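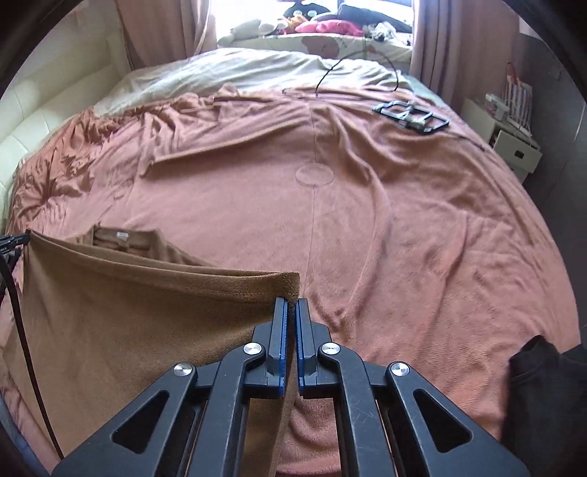
Trevby Housing Retrofit, Phase 2
Progress report to the Balden Fund
Reporting period ending August

Status: on schedule, with one item at risk (see Ventilation)

Insulation
Loft insulation is complete in 87 of the 162 homes in the program. Work moved from the Drenen Street terraces to the upper estate in the second half of the period. Depth checks found two lofts below specification at the eaves. Both were topped up and passed on reinspection.

Bedroom temperature monitoring
Loggers are installed in the main bedroom of each completed home and record air temperature and relative humidity every ten minutes. Units are fixed to an internal wall at pillow height, away from radiators and windows. Overnight readings from the first group are stable. Four loggers dropped their connection and were replaced under warranty. No heating-season comparison is possible until the winter data are in.

Ventilation
Delivery of the bathroom extract fans from Chowdary slipped by three weeks. The supplier has confirmed a partial shipment, enough for the homes next in sequence. If the balance is late, fan installation will be separated from the insulation visit, at the cost of a second appointment per home.

Resident access
Missed appointments fell after Saturday slots were added. Residents receive a $500 disturbance payment on completion. Six payments are outstanding pending bank details.

Budget
Spending is within the approved total. We request approval to move $1,000 from printing to logger replacement. No other transfers are proposed.

Next period
Complete the upper estate lofts
Begin fan installation on Drenen Street
Submit the baseline humidity data set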